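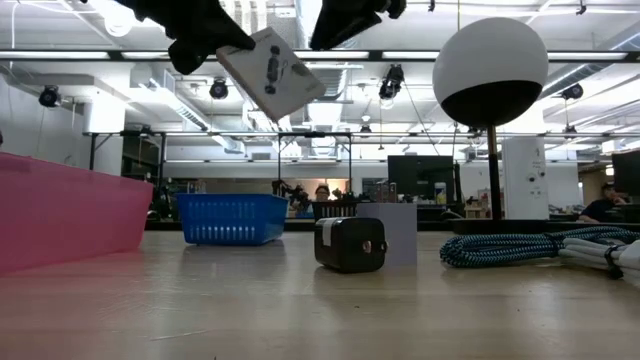
**Electrical and bench safety check, Altmont workshop, main room**

Checked by: Mahsa Ansari
Date: June 28, 2025
Follow-up: Fanni Nyitrai
Next full check: September

Mark each line OK, Fix or N/A. Anything marked Fix needs a comment and initials.

### 1. Bench surfaces

- [x] Top clean, no sharp edges or splinters. **OK**
- [x] Front edge kept clear for working. **OK**
- [ ] Boxes and small items put back on the shelf at the end of the day. **Fix**

Comment: Small product boxes and baskets are being left out overnight on the pale bench. No danger in it, but it makes the bench hard to wipe down. FN to agree a shelf with the Uven team.

### 2. Leads and cables

- [x] Spare leads coiled and kept on the bench, off the floor. **OK**
- [x] Blue-and-white braided cable: outer cover checked along its full length. **OK**
- [x] White cables: strapped together, plugs not bent. **OK**
- [ ] All extension leads tested and labelled. **Fix**

Comment: Two extension leads under the window have no test label. Taken out of use and left in the office with a note on them. The braided cable is fine but a strap would help, as the white ones have. Please don't wind any cable tightly round your hand, it damages the ends.

### 3. Lamps

- [x] Round black and white lamp stands steady, pole does not wobble. **OK**
- [x] Lamp lead not trapped under the base. **OK**
- [x] Nothing hung on the pole. **OK**
- [ ] Ceiling lights all working. **Fix**

Comment: One ceiling tube near the back door flickers. Reported to Győri, job number 438. They have asked for the step ladder to be left out for them.

### 4. Bins, baskets and trays

- [x] Pink plastic bin: no cracks in the rim. **OK**
- [x] Blue mesh basket: no broken slots. **OK**
- [x] No loose batteries in any of them. **OK**
- [x] Nothing over 12 kg stored above shoulder height. **OK**

Comment: Loose batteries go in the tub by the office door, with tape over the ends. The tub was half full and can wait until the next collection.

### 5. Walkways and exits

- [x] Main walkway at least 900 mm wide. **OK**
- [x] Back door opens fully from inside. **OK**
- [ ] Exit sign lit. **Fix**

Comment: Exit sign is lit on one side only. Added to the same job as the ceiling tube.

### 6. Fire and first aid

- [x] Extinguisher on its bracket, pin in place. **OK**
- [x] First aid box sealed. **OK**
- [ ] Plasters in date. **Fix**

Comment: Ordered from Plelix, order 81. Old ones thrown away.

Fanni to sign off the open items below once done.

| Item | Who | Done |
|---|---|---|
| Extension lead tests | FN | |
| Ceiling tube and exit sign | Győri | |
| Shelf for boxes | FN | |
| Plasters | MA | |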